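Tremham workshop, gripper pair build — safety check, Saturday, before power on

**Grippers**

- [x] Shells — no cracks, vent slots clear
- [x] Padding and rim round the opening — seated ok, no lifting
- [ ] Marker cube screws — torque not done, driver is at Bondthorpe

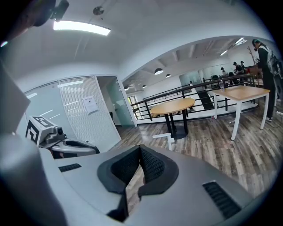

**Power and cables**

- [x] Prutico supply, fuse 2 A, fitted
- [ ] Battery 3000 mAh — slight swelling?? Don't charge till checked
- [x] Strain relief at both plugs. Tug test fine

**Floor and people**

- [x] Railing solid, nothing hung on it
- [ ] Walkway clear — FAIL, see below
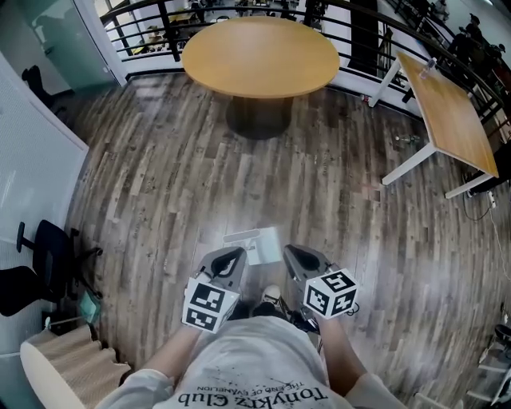 Van Dusen mount next, then retest item 13. Walkway needs sorting before anyone walks about with both grippers up, your looking at the cubes not your feet. Clear bottle on its side between the two tables — pick up. Power strip by the right hand table wants moving back and it's cable taped down. Recheck after tea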